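Repacking the school bag

Filed under: storage, August

The bag is navy with zipped front pockets and reflective trim. Empty weight on the kitchen scale: 400 g. I weighed it again with everything in and took out whatever had not been used since Easter, mostly dried-up felt tips.

Order of packing matters more than I expected. Flat items go against the back panel, then the lunch box, then clothing on top. Small stationery stays out of the main compartment altogether, as it sinks and has to be dug for. Inna Panasiuk suggested keeping the pencil case in a front pocket and I have adopted that.

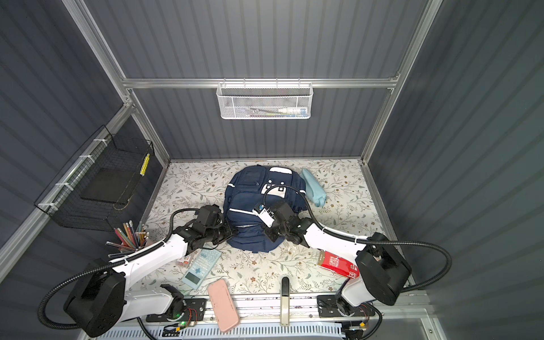 The calculator goes in next to the pencil case, keys facing inwards. Erasers stay in their clear box. Coloured pencils are the remaining problem: a cup is fine on a table and useless in a bag, so they need a roll or a second case. Wodell does a roll with 30 slots, which I have not ordered yet.

Next post: labels, and whether the iron-on sort survives a wash at 60.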